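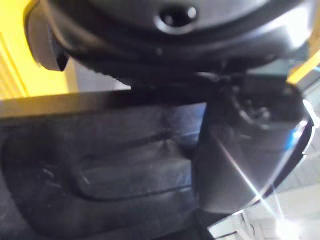 Dark gray housing, close up, with the ribbed band along its lower rim.

A roof for the Stesament landing

Aug 24, 2019

Many of you have written over the summer to ask how the ferry shelter at Stesament is coming along, and I keep promising a proper answer and then sending you two lines from my phone. So this month's letter is mostly about the shelter. Get yourself a cup of something, as I do tend to go on once I start talking about roofs.

For those who joined the list recently, Gokeo is a small design studio, and we mostly make things people wait in, sit on or walk through. The Stesament landing is where the passenger ferry comes in across the Heo. It used to have a timber shed with a bench along the back wall, and the shed lasted much longer than anyone had a right to expect. When the town finally took it down, they put up a clear plastic bus shelter as a stopgap, and people were very polite about it for the first winter. After that they were less polite, and we were asked to come and have a look.

The brief was a page and a half long. It asked for a weatherproof structure with seating, a place for the timetable, and "a sense of arrival." I have seen that last phrase in more briefs than I care to remember, and I still never quite know what to do with it. A ferry landing already has a sense of arrival, you see. There is a boat, and it arrives! What the landing did not have was anywhere decent to be for the twenty minutes before that, so we wrote back and asked whether we might spend our time on the waiting instead. The town said yes with hardly any fuss, for which I am still grateful.

We went up in January to see the place at its worst. I would recommend this to anybody designing anything for outdoors, though I'd also recommend better gloves than mine. The wind comes straight down the Heo and then does something odd when it meets the seawall, a sort of curl, so that the side of the landing that looks sheltered on the map is the side where your hat comes off. The regular passengers know this. They stand in a loose bunch near the old ticket post, which on paper is the most exposed spot on the whole quay, and they are perfectly comfortable there. We had drawn our first sketches from the map, and every one of them had the bench in the wrong place.

So the drawings went in the bin (well, in the drawer, I can't bear to throw drawings out) and we started again from the ticket post. The shelter now has a long low roof that begins behind the post and reaches toward the water, with the back wall bent a little to meet that curl of wind. There is no front wall. We argued about that one for weeks. A front wall would keep out more rain, but people waiting for a ferry like to see the ferry, and if you put glass between them and the water they will get up and stand outside the glass, and then you have paid for a very nice empty room.

Now, the tiles. I have been looking forward to telling you about the tiles.

The roof is covered in clay tiles from Prirkar, a works about an hour inland that has been making plain roof tile for a very long time and does not have what you would call a showroom. You walk in through the loading yard and somebody gives you a tile to hold. We had asked for a color between brown and green, and had brought along a painted card to show what we meant, and they looked at the card kindly and set it down on a pallet, and I don't believe it was looked at again. Then they took us to the back of the kiln shed, where there was a stack of tiles that had been fired too near the wall. They had come out in all sorts of shades, some almost olive, some like strong tea, and a few with a bloom on them like you get on a plum. These were the seconds. They were usually sold off for garden edging.

We asked if they could make us a whole roof of those. There was a bit of a silence. Making seconds on purpose is harder than it sounds when you have spent your working life trying to avoid it, and the first batch they did for us came out beautifully even and completely wrong. The second batch was better. By the fourth they had worked out a way of stacking the kiln loosely on one side, and when those tiles came out there was a fair amount of whooping in the yard, a good part of it mine.

The roof takes 1,632 tiles. We ordered 2,000, which the town's accounts office queried, quite properly, and I wrote them a rather long letter about it. Tiles break. They break on the truck, they break on the scaffold, and they go on breaking every few winters afterward, when a branch comes down or a gull drops something heavy. If you go back to a works ten years later and ask for a match, you will get something close, and close is what makes a patched roof look patched. The spares are going into a dry store under the harbor office with a note on the door saying what they are for. I have known spare tiles to end up as somebody's patio, so the note is a firm one.

Laying them has been slow. With tiles this mixed you can't simply work through a pallet from top to bottom, or you end up with a dark corner and a pale corner and a roof that looks like it has been spilled on. The roofers have been pulling from several pallets at once and stepping back down the ladder every couple of rows to look. I tried to help with this by making a drawing that showed where each shade might go. They thanked me for the drawing. The roof looks nothing like it and is a great deal better, and I have decided to be pleased.

A few of you asked about the bench. It runs the length of the back wall, and it is deeper at one end than the other. The shallow end is for people who perch, with a bag on their shoulder and one eye on the water, and the deep end is for people who have missed the boat and know it. We mocked it up in scrap board in our yard first, and left it there for a month with no explanation, and it was a treat to see how visitors sorted themselves out along it. The seat is a little higher than the usual park bench. Several of the older passengers told us that sitting down was never the trouble, it was the getting up again, and there is an armrest at intervals for the same purpose. We had drawn the armrests thinner than they are now. They looked elegant and they were useless, so they got fatter.

The timetable was the last thing to be settled, and took more meetings than the roof. It will be a painted board, in large letters, under its own small lamp. There was talk of a screen. I have nothing against screens, but the ferry times change twice a year and a sign painter lives four streets away. The town has kept a conduit in the wall in case they want a screen later on, and that seems fair to me.

As for when it will be done, the honest answer is that the roof should be finished in the coming weeks and the paving after that. We lost some time in spring when the old shed's footings proved to be a good deal bigger than the records said. I am told the ferry has kept running throughout, with passengers picking their way around the fencing and offering opinions, most of them good and a few of them already built into the thing.

There will be a small opening, with tea, on the landing itself. We are printing 100 copies of a little folded booklet with the drawings in it, including the wrong ones with the bench in the windy corner, and they will be free to anyone who comes along. If you can't make the trip and would like one, reply to this letter with your mailing address and I'll put one aside for you while they last. I'll send the date as soon as the paving people give me one.

Next month I hope to write about the footbridge handrail, which so many of you had such strong feelings about. Please do keep writing in. I read everything, even when I am dreadfully slow to answer.

With warm wishes from all of us at Gokeo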